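Rerbridge Home Tasks: hand-held gripper recordings

Data card, version 2

Summary

Recordings of ordinary household work, made by the staff of Bennani, a home services firm, using hand-held grippers. Vollus trains and tests its tidying policies on them. The people doing the recording are the same people who do the work, and we love what that has done for the data!

Contents

2,000 episodes across 143 tasks. Typical tasks are sorting, folding, gathering loose items and putting things back in a holder or on a shelf. Each episode has wrist video, gripper opening and a one-line task note in the worker's own words.

What changed for the crew

Recording counts as paid hours. Workers pick their own tasks, and the task list grew a lot once they did (the first draft, written at a desk, had almost nothing involving long thin objects). Some 200 episodes come from people on light duty, who used to be sent home. Two new roles came out of the project, task lead and reviewer, both filled from the crew.

Not everything got easier. The grippers are slower than bare hands, and wrists get tired, so sessions stop after an hour. Results are never used to rate a worker's speed.

Setting

Homes are recorded as they are, with bedding, cookware and clothes left in place.
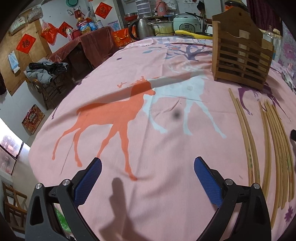 Bamboo or wood strips and a slatted rack on a printed bedsheet, gripper open.

Known limits

Shadows from the operator's hand can fall on the work surface. Patterned fabric is common. The Grikcombe homes were added in February and have fewer reviewed episodes.

Contact

Open an issue with the episode number and the task note.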